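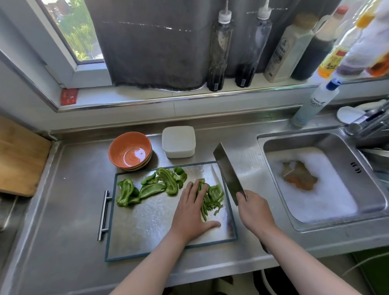 Progress Report: Charbonneau Youth Basketball

Programs > Youth Sport > Mukier Fund > Reports

The girls' league opened in April with 9 teams. Two of them are new, both from the Prirkileo side of town. We have spent $800 of the grant on referee fees and replacement nets.

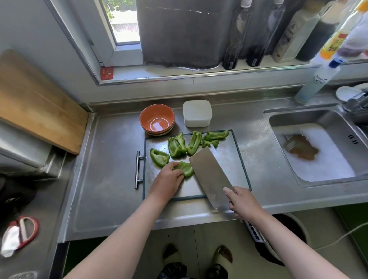 Page 2

Practice runs at the Dronance gym until 8 p.m. The scoreboard repair is behind schedule and we are still waiting on a part. Two coaches have yet to finish first aid training. We ask to move the unspent travel money to gym rental for the rest of the season.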